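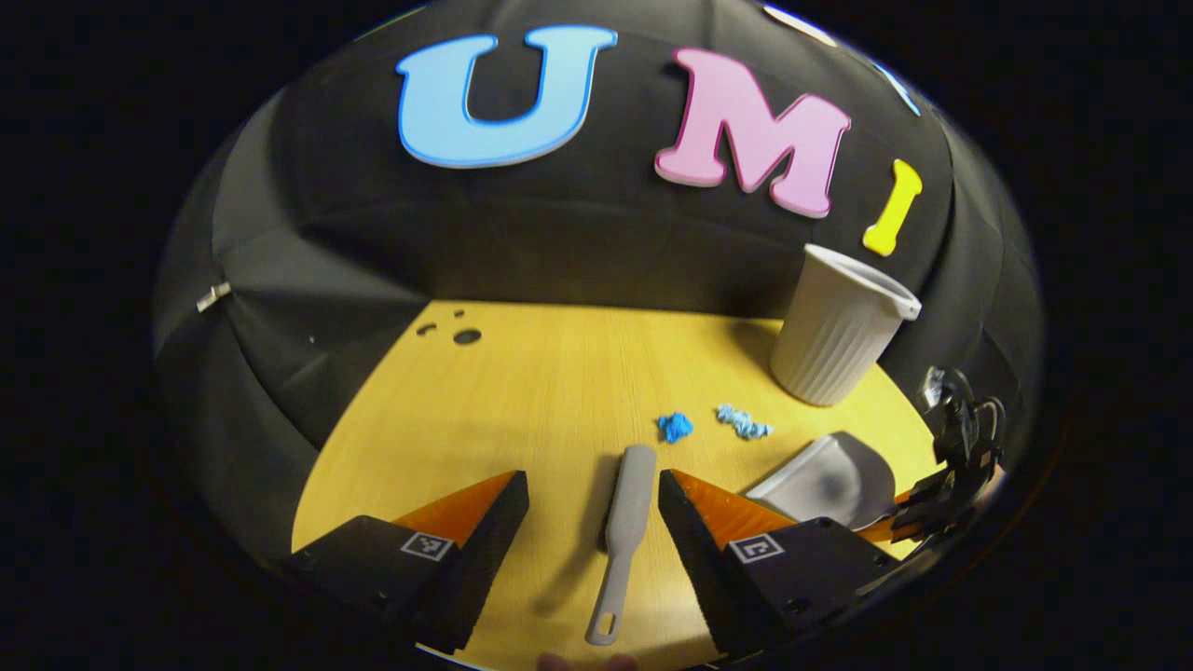

Remigiusz Kaczorowski wants the silicone spatulas left out of the next round and the whole comparison done on rigid plastic, on the grounds that flexible blades hide differences between batches. I agree on the hiding. I don't agree on leaving them out, as the Pichon kitchen uses both kinds and the complaint came from there.

**Tuesday, batch 6, heat-resistance and edge wear**

Background for anyone picking this up cold: Pichon sent back turners with a rolled leading edge. Their cooks say the edge goes first at the left corner, then the blade won't slide under an egg. Supplier on the returned lot is Gaveso. Replacement lot is Tresteo. Both are sold as nylon, glass content not stated on either sheet.

Setup same as last entry. Steel plate on the induction hob, thermocouple clamped at center, blade weighted against the plate at a fixed angle, 2000 strokes per piece. Thin film of rapeseed oil renewed every time the counter alarm goes. Plate held at the lower setpoint for all pieces today. I had planned the upper setpoint after lunch but the hob overshot on warm-up and I didn't trust it.

Pieces run:

- Gaveso, new stock: 3
- Tresteo, new stock: 3

Edge profile taken before and after with the replica putty, then sectioned and read on the bench microscope. Putty from the old tub is going stiff. Two replicas tore on removal and were redone from the new tub. The redone ones are marked R in the tray.

**Observations**

Gaveso pieces all show a burr on the trailing side of the edge. It peels with a fingernail in one piece and is firmly attached in the other two. Corner radius has opened up on the side that leads the stroke. That matches the returned parts in kind, though the returned parts are worse, and we don't know how many months they were in use.

Tresteo pieces have less burr and more gloss. The gloss band is nearly the full width of the blade on the second piece and patchy on the first and third. Under the microscope the band looks smeared, with fine lines running in the stroke direction. I would call it softening at the surface. It could also be oil varnish. Wipe test with isopropanol took some of it off the first piece and did nothing visible to the second.

Weight change is useless as a measure here. Both materials take up moisture from room air faster than they lose mass to the plate, and the balance drifts when the extraction is on. Stop recording it unless the pieces are dried overnight first.

**Fixture problem**

The clamp holds the handle, so blade angle depends on how much the neck bends. Gaveso necks are thinner. Under the same weight they sit flatter on the plate and drag on the underside behind the edge. The comparison is therefore not at equal contact angle, and part of the difference in burr may come from that. Should have been caught at batch 4, where the angle readings were already apart and I put it down to the protractor.

Proposed fix: clamp on the blade itself, just ahead of the neck, with a slotted aluminum block. The slot needs a liner or it will mark the plastic. Cork sheet was tried on the ladle job and charred. There is PTFE strip in the second drawer, enough for one block.

**On the silicone question**

Flexible blades can't be run on this fixture in any case. The edge folds under at the first stroke and the counter goes on counting. If they are to be included they need their own method, probably a tear test at a pre-cut nick after a heat soak. Flustula has a die cutter for the strip specimens and will lend it if we collect. I would do that as a separate job number and report the two side by side, with no ranking between them.

**Sheet for Pichon**

Not ready. They asked which lot to keep buying. On today's pieces Tresteo looks better at the edge, but with the angle problem open I won't put that in writing. Phone message left with their stores saying the result will follow after the clamp is changed.

**To do**

- Machine slotted block, PTFE liner, check angle on one of each make before any strokes
- Repeat all 6 pieces from fresh stock, same setpoint
- Find out why the hob overshoots (probe contact first, then the controller)
- Throw out the old putty
- Ask Gaveso for glass content again, in writing this time
- Returned parts stay bagged and unwashed, top shelf

Plate cleaned and hob off at 17:40. Thermocouple left in the clamp.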